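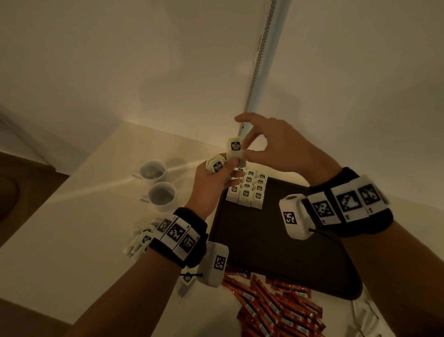
Section 4. Setting Up the Guest Bathroom Supplies Module

4.1 Purpose of this section

This section explains how to prepare the Flusska housekeeping stock system for small guest supplies: soaps, sachets, sewing kits, shower caps and similar items issued to rooms one at a time. Linen and minibar goods are covered in Sections 5 and 6. The steps should be carried out by the head housekeeper or by a person holding the Supervisor role.

4.2 Before you begin

Make sure that the following are in place:

- The property record has been completed (Section 2).
- Every floor pantry has been given a location code.
- The latest delivery note from each supplier is at hand.
- No stock count is open at the property.

Note: Properties moving from the Dukance card system should keep their paper cards until the first monthly count has been closed. The cards are the only record of earlier usage and cannot be rebuilt from the new system.

4.3 Creating an item

1. Sign in and choose Stock, then Items, then New.
2. Enter the item name as it is printed on the supplier's carton. Do not use house nicknames.
3. Select the item group. Soaps and bath products belong to group 2.
4. Enter the number of pieces in a full carton.
5. Select the unit of issue. For guest supplies this is always Piece, even when the item arrives in sleeves or trays.
6. Choose Save. The system assigns an item number, which appears at the top right of the form.
7. Write the item number on the shelf label in the main store.

Caution: The unit of issue cannot be changed once stock has been received against an item. If the wrong unit has been saved, close the item and create a new one.

4.4 Setting the room allowance

The room allowance tells the system how many pieces a room attendant is expected to place in a freshly made room. It is used to work out the suggested load for each cart.

1. Open the item and choose Allowance.
2. Enter a figure for each room type. Leave the field blank for room types that do not receive the item.
3. Enter a separate figure for stayover service, where this differs.
4. Choose Apply. The new allowance takes effect at 5:00 the following morning.

Suites with two bathrooms must be set up as their own room type – the system does not double the allowance automatically.

4.5 Setting the reorder level

1. Open the item and choose Reorder.
2. Enter the lowest quantity that may be held in the main store before an order is suggested. Pantry stock is not included in this figure.
3. Enter the supplier's delivery time in days. The highest value accepted is 30.
4. Select the supplier from the list. If the supplier is missing, ask the purchasing office to add it.
5. Choose Save.

Wrapped soap should not be held for long periods. Where storage is warm or damp, set a lower reorder level and order more often. Cartons are to be kept off the floor and away from cleaning chemicals, and the oldest delivery is to be issued first.

4.6 Entering opening stock

1. Count the sealed cartons in the main store, followed by any opened cartons.
2. Choose Stock, then Opening Balance.
3. Enter the count in pieces. An opening balance of 2319 is entered without a comma or a space.
4. Repeat for each pantry.
5. Print the balance sheet and have it signed by the person who made the count.

If message 1874 appears, another user has the same location open. Wait until that user has signed out and enter the figure again.

4.7 Partly used and returned items

Unopened items left behind by guests are not to be returned to stock. Record them under Issue, reason code Discard. Items that have fallen from a cart or have damaged wrapping are treated in the same way.

Questions on this section may be addressed to Urmila Bhatia, Product Documentation, or to Viktória Kiss, Property Training.

Continue to Section 5, Linen and Towels.

Search this manual Enter keyword Go

Contact Support | © Flusska Property Systems. All rights reserved. | Back to top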